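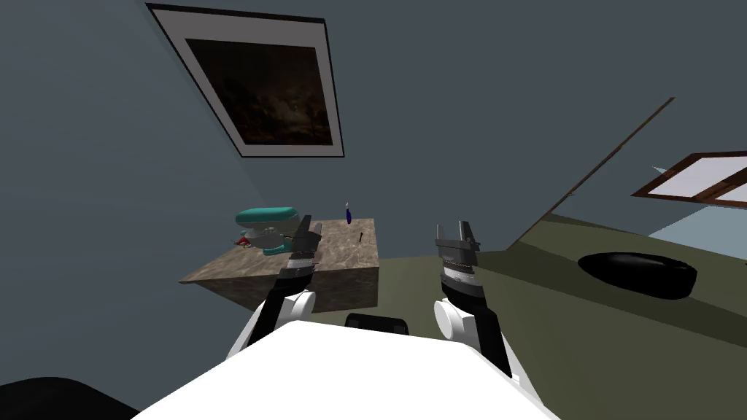

How long does it take to learn to drive the arms by remote control?

Most people get through the Sulcombe starter tasks in two days. The first day usually goes to the hand controllers: moving one arm while the other stays put, opening and closing the grippers, stopping cleanly. Two-arm tasks come on the second day.

Do I need a real robot to record demonstrations?

No. You can record in the simulator with the same controllers, and the files are saved in the same format. Many users start there and move to hardware later.

How many demonstrations does one task need?

It depends on the task. Our kitchen set has 248 recordings across all tasks. A simple pick and place can work with roughly 49. Anything that needs both arms takes more.

Can I guide the arm by hand instead?

Yes, on hardware only. Hold the Fanda button on the wrist and the arm goes slack enough to push. Let go and it holds its position - keep your other hand clear of the fingers.

I made a mistake halfway through. Should I delete the recording?

Keep it if you recovered and finished the task, and tick "corrected" when you save. Delete it if you gave up.

The view is tilted when I start a session. How do I fix it?

Press Reset View in the Jurnska panel. The setting is saved per user as of the March release.

Who can see my recordings?

Only members of your Rezaei workspace, unless you share a link.

Page last updated 8/28/22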